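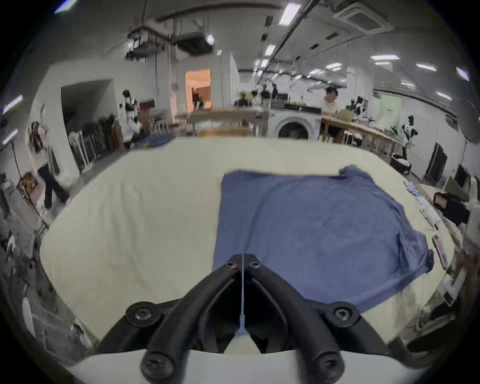
Jamshid reckons a machine that folds one garment nicely on a clean table has done no more than a music box does, and that he'll be impressed when it empties the washer on a wet day with a sock stuck in the door seal.

Print | E-mail
Friday, February
By Mahnaz Akbari
Reading time: 3 minutes

He said it over lunch and I've been arguing with him in my head ever since, so it may as well go in the notebook. I think he's right about the sock. I also think he's being mean about the folding, which I find thrilling every single time it works!

Today was flat cloth again. Blue garment on the cream cover, hand-held gripper, me doing the moving and the fingers doing the holding. The idea is the same as last week: do the chore by hand through the tool, so that whatever the policy learns from has been done with two fingers and nothing else. You find out very quickly how much of folding you normally do with your palms. I keep wanting to pat things.

What went well: corners. If a corner is lying open and there's a bit of slack beside it, I can come in low, pinch and lift, and I get the top layer nearly every time. The lower left of the blue piece was lovely to work from. I got into a rhythm in the morning and the folds were coming out tidy enough that Tahmineh asked whether I'd cheated with my other hand. (I had not.)

What went badly: the crumpled bit up at the top right. When the cloth is already folded over on itself you can't tell from the gripper's view which edge belongs to which layer, so I pinch and half the garment comes up with it. Shaking it loose works for me. I have no idea yet how we'd teach that, as it's mostly wrist and temper. Farzad thinks we should record plenty of shakes and see what comes of it. Azadeh thinks we should drag the cloth to where a bit of it hangs free and let the weight do the sorting. I like Azadeh's better for thick cloth and Farzad's for thin, so we'll try both on Monday's pile. Sorry, next session's pile, I haven't booked the table.

Finger notes, before I forget:

- The tips close well on a hem, less well on a single layer in the middle of the cloth. I have to push down into the table first to make a little ridge, and then the cover rucks up along with the garment.
- Clip the cover down. I keep writing this and I keep not doing it.
- Screws near the tips want checking at the start of the day as well as at the end. Nothing loose today, but I only looked after lunch.
- Try the grippier pads from Bririnex on one finger only, so there's something to compare with.

We went over the count at tea. We're at 200 usable folds, and Tahmineh wants us to stop and train on those before collecting any more. I was all for carrying on, but she has a point — if the camera is tilted or we've been labelling the end of a fold wrongly, better to find out now. She'll start the run tonight.

Now the bigger question, whether any of this can do the chore yet. I mean the whole chore, the way it happens at home. My own list for laundry goes something like: open the door, get everything out, notice the thing still stuck at the back, carry it, hang or dry, bring it back, untangle, fold, sort by person, put away. We have a decent go at the folding. The policy from the last run folded flat, open cloth well when I laid it out first, and then got hopelessly lost if I dropped the same cloth in a heap. It went for the middle, lifted, put it down again a hand's width over, and did that until I stopped it. It looked so earnest. I cheered for it anyway.

The Vakdale people have the opposite trouble. Their rig is on a packing line, all stiff boxes in known places, and it sails through. They've had it running three weeks with hardly a word from anybody on the floor, and then somebody changed the tape and it couldn't find the flap. So shop-floor chores are further on than household ones, I'd say, but mostly where the shop floor has been tidied up to suit. Take away the tidying and they're in the same boat as us with the heap.

Farzad disagrees, for the record. He spent two years at Taheri and says the floor there was never tidy a day in its life, and the machines that lasted were the ones that were allowed to ask for help. Set the hard one aside, beep, carry on with the rest. I rather love that. A laundry robot that folds the towels and leaves me a little pile of the ones it wasn't sure about would be a great thing to have in my flat, and I'd buy it a hat.

Jamshid, when I put this to him, wanted to know how big the little pile was. Fair! We don't measure that. We count good folds and bad folds, and we've never counted the ones where giving up early would have been the clever thing to do. Azadeh is adding a button to the recording screen so we can mark them as we go. It'll slow us down a bit and I don't mind.

To do:

- Heap starts as well as flat starts, mixed through the session so I don't get lazy with either.
- Two kinds of cloth at least, thick and thin. Something stretchy if anyone will give up a jumper.
- Ask Tuvport whether their washer door recordings can be shared. If they can, we could try the emptying step without starting from nothing.
- Sock in the door seal. I've told Jamshid he's supplying the sock.

Later, 5.40 pm: Tahmineh's run is going. She found a batch where the end of the fold was marked too early, all mine, all from before lunch. They're fixable and she's fixing them. I owe her a coffee.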